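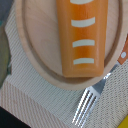 Search this site Go

I run an after-school robotics club for seventh and eighth graders, and I bought the Skullel play kitchen set so the kids would have something friendly to practice picking up. We've had it since November and I'm very fond of it! The pieces are a nice size for small grippers - not so tiny that the beginners give up, and different enough that a program written for one won't always work on the next.
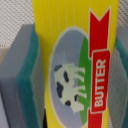 The butter is the club favorite, mostly on account of the cow, and the kids now shout "butter!" whenever a pick goes well. My one real gripe is the storage box, which split at a corner in the first week (ours is mostly tape by now). I'd also have liked a printed list of sizes, as we spent a whole meeting measuring. Still, I'd happily buy it again for next year's group.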